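Wivcombe Table Restorers -- Your Questions

Do I need any experience?
None at all! Plenty of our members had never picked up a scraper before their first Saturday with us.

What can I bring in?
Any timber table you can get through the door. Kitchen tables, desks, your nan's old card table -- we love them all.

How do I get rid of white rings?
Try the gentle stuff first. Rub in a little furniture wax with a soft cloth, going with the grain, and leave it overnight. Most rings are only in the finish, so you may not have to sand.

Oil or varnish?
Oil if you like a soft, natural colour and don't mind topping it up. Varnish if you've got kids and hot mugs. Nneka Babalola runs a terrific session on both.

What does it cost?
$14 a session, with sandpaper and rags thrown in.

Is a light-coloured top harder to keep nice?
Not in our view, and the grain really sings in good light.

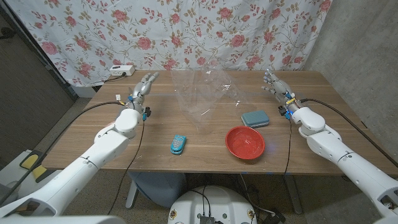

Light brown top with the wood grain showing.

How do I book?
Ring Nnamdi Chukwu on extension 259, or just drop by the Clornlow Street shed and say g'day.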